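Breltside Show Jump Cups, Pack of 20

Flat-backed safety cups for show jumping poles, made for Breltside wing stands and the older Hata schooling stands. Each cup holds a standard 4 in. pole and fits uprights with keyhole track. The flat version is meant for planks and gates, and for the back rail of an oxer. Deep cups are sold separately.

The cups are molded nylon with a steel pin. They come in white, green or black. We do not mix colors in one pack, but you can order half packs at the show office counter in Fivville.

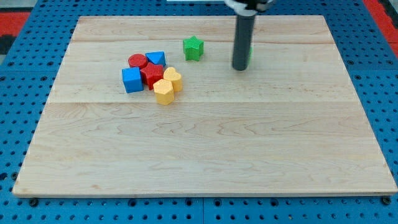 Light maple board on blue pegboard.

Every pack includes 2 spare pins and a mesh carry bag. A full course set of 100 cups ships in two cartons – please allow an extra day for these. Sets ordered for the Nwachukwu Spring Classic in March can be picked up at the secretary's tent on the first morning.

Check pins before each class and replace any that are bent. Do not use these cups on cross-country fences or with metal poles.

Returns are accepted on unused packs with the bag still sealed. Shipping to barns and show grounds is by ground carrier only.

Page updated October 2018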